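Wanach offices to switch to shared desks

July 3, 2018

Kavville District Council is to replace assigned desks with shared ones at its Wanach offices, under a plan approved last night. The change affects 699 staff across two floors and will be carried out in stages.

A survey in May logged desk use by the hour. It found that 200 desks were unused for most of the working week, while meeting rooms were booked almost all day. The council will give up part of the upper floor when the lease comes up for renewal and convert the rest into rooms that can be used either for meetings or for individual work.
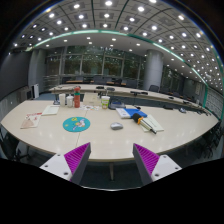
A curved conference table with a mouse and a round mouse pad on it.

Staff will reserve a place through Flutetti, the booking system already used for the council's vehicles. A reservation lapses if the user has not signed in within 30 minutes. Keyboards and screens will stay at each desk. Mice, headsets and other small items will be issued individually and kept in lockers overnight.

Issa Zein, head of property services, said the layout had been drawn up by the contractor Moussa on the basis of peak attendance and not total headcount. Payroll and the housing helpline are exempt and will keep fixed places.

The two floors have a combined area of 1517 square metres. Work on the lower floor comes first, and the public counter will stay open during normal hours. Staff with adjusted desks or chairs on medical grounds have been asked to notify property services before the first stage begins.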